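Category: Datasets / Simulation / Manipulation

# Inorard Simulated Grasping Set: Data Card

## Summary

The Inorard set is a collection of simulated episodes for training and testing robot grasping policies. It was prepared by the Plidar group for use in the Torach programme and is released to partner laboratories under the terms given below. The set holds 3000 episodes, all rendered. No physical robot was used at any stage, and no part of the set should be cited as evidence of performance on hardware.

This card covers the second release. Users of the April release should read the section on changes before merging the two.

## Intended use

The set is meant for imitation learning from wrist-view images and for the study of grasp detection under poor lighting. It may also be used to pre-train image encoders, provided that the results are reported separately from those of policies trained on the full episodes.

It is not suitable for safety assessment. Contact forces in the simulator are approximate, and soft or fibrous materials in particular do not behave as they would in the real world.

## Contents of an episode

Each episode is stored in its own folder and contains:

- the wrist-view image sequence
- joint positions and gripper opening at every step
- the commanded action at every step
- a short task instruction in plain English
- an outcome label and, where the episode failed, a failure code

Images and actions share a single clock. Where an image is missing, the step is kept and the gap is noted in the episode log. Users who require unbroken sequences should filter on the log before training.

## How the episodes were gathered

Operators controlled the simulated arm through the Ansari teleoperation interface. The work was carried out by 16 operators, each of whom completed a practice block before any of their episodes were accepted. Practice episodes are not included.

Scenes were assembled by drawing items from a shared library and placing them by a random procedure. The procedure checks for gross overlap between items but does not check that an arrangement is sensible. Unlikely neighbours are therefore common, and parts of unrelated items often enter the wrist view. These were kept on purpose, as a policy that has only seen tidy scenes tends to fail once anything else comes into view.

Lighting was varied between scenes. A large share of the set is dim, with backgrounds close to black. Users who normalise brightness should do so per episode and should record the method used.

## Labelling

The grasp state is labelled at every step as open, closing, holding or releasing. Labels were first assigned from the gripper opening and contact signals and were then reviewed by hand. The reviewer saw the images only, without the signals, and disagreements were passed to a second reviewer.

Two rules caused most of the discussion during review. A step counts as holding only when the object lies between both fingers. A step with the fingers apart and no object between them counts as open, whatever the instruction says the arm is about to do. 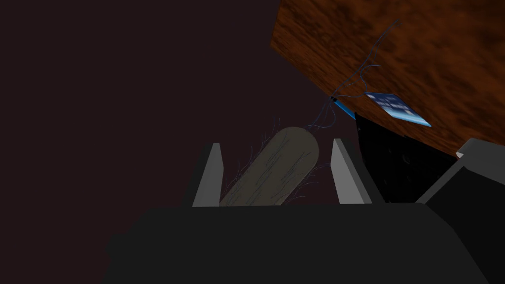
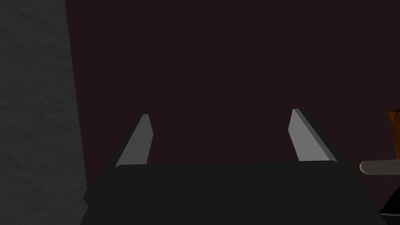
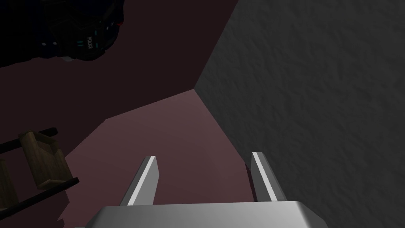 Steps that could not be settled by either reviewer carry the label "unclear". They are few, but they cluster in episodes where thin strands or loose fibres cover the object, and removing them will bias the set towards simple shapes. We advise keeping them and masking the loss.

## Known limitations

- Fine printed text in the scenes is often unreadable at the supplied resolution. Tasks that depend on reading should not be built on this set.
- Thin strands may pass through solid surfaces.
- The wrist view leaves much of the scene unseen. No overhead view is supplied.
- Instructions were written by 7 of the operators, and their habits of phrasing are noticeable.

## Changes since the April release

The failure codes have been reduced to 14, and the old codes are mapped to the new ones in a table supplied with the set. Episodes in which the arm started in collision have been withdrawn. The training and test split has been redrawn so that no scene layout appears in both parts; scores from the two releases should not be compared.

## Access and terms

Partner laboratories may use the set for research and teaching. It may not be passed to third parties, in whole or in part, without written consent from the Plidar group. Published work should name the set and state the release used.

Errors should be reported through the Torach issue register, quoting the episode folder and the step number. Corrections are issued as patch files, and the original folders are left unchanged.

Card last revised: Thu 16 May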